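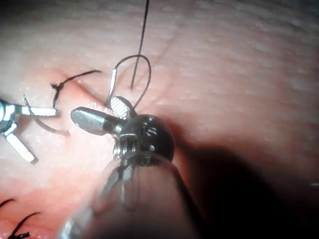
I have been reading the essay everyone in our discussion group keeps quoting, the one claiming that the self stops wherever your tools stop. The author is Svetozár Jireš, and he starts with a blind man's cane and ends, seven pages later, with the user's phone as a literal part of the mind. I got stuck at the cane. The idea is that a tool in skilled use vanishes, so that you feel the sidewalk and never the stick. Maybe so. But get close behind a surgical instrument and its shaft is a big blurry cylinder with faint cables running through it, and it throws a shadow so deep that the pink tissue under it goes almost black. Something that blocks that much of the light hasn't vanished. You can learn to ignore it, and ignoring a thing is a long way from its being you.

Dinesh Mittal says I'm confusing what the eye gets with what the person attends to. Fine, he may be right about that. I also don't notice my glasses, my shoes, or the hum of the refrigerator. If not noticing is the test, then the refrigerator is part of me, and I would like to see somebody defend that in front of the group.

So Jireš needs a second test, and he has one: the tool has to be reliable, and I have to trust it without checking. This is where I really lose patience. I trust the Cardoso bus timetable without checking. I trust my pharmacist. Shivam Kashyap pointed out that by this rule a married couple would be one mind between them, and Jireš seems happy to say yes – there's a footnote – but he never says what would follow if it were true. Who made the promise, when one of them makes a promise?

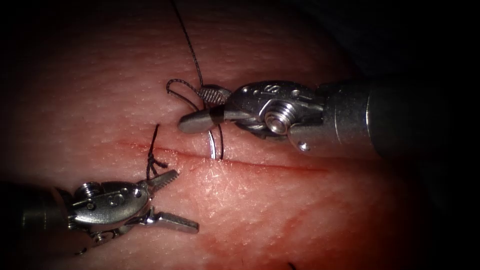 Page last changed: September

I did reread the middle section before writing this, the part with the notebook. A man with a bad memory writes an address in a notebook and looks it up, and we're asked why that should count for less than remembering it. I can think of four differences without getting up. He can lose it on a train. Someone else can read it. He has to know he wrote it down. And if the page is wrong he finds out by looking at the page, while I find out by standing on the wrong street. Jireš calls differences like these "shallow" and moves on. Calling something shallow isn't an argument.

What bothers me more is how pleasant the conclusion is. It tells people who can't put their phones down that they are having a deep experience. Abhishek Grewal said at the Birnora meeting that this was a cheap shot, and that a view can be both flattering and true. Granted. I would still like the view to have to work a little harder when 40 people are nodding at it.

Next month we're doing personal identity, and Abilio Figueroa is picking the reading. I've asked for something under five pages.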